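Clearing the desk, part 2

I said last time that I would get the long desk sorted before the end of November, and I have made a start. It has been gathering cups and cables for months. The drawers are done. The top is next.

My rule is that crockery goes back to the kitchen every evening. I am not good at keeping it. 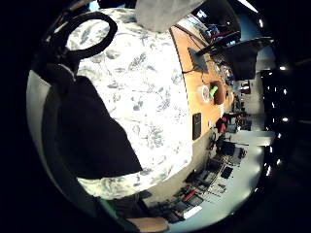 Cables are the slower job. I bought a pack of 3 cable ties in Clorkdale and used two of them on the printer lead, so I need more. I would like everything to run along the back edge and down one leg, with nothing lying across the part where I write. The wood wants a proper wipe with a damp cloth after that, and then some oil.

The screens are staying. I thought about selling one, but I use both for the accounts.

I'll do the shelf next and post again when it's finished.

Posted 11/8/20 in Home, Tidying
2 shares | 3 comments

Leonilde Bettencourt: Try Velcro strips for the cables, you can undo them.

Lobo: What oil do you use?

Skoluvance: My desk is worse. Good luck with the shelf.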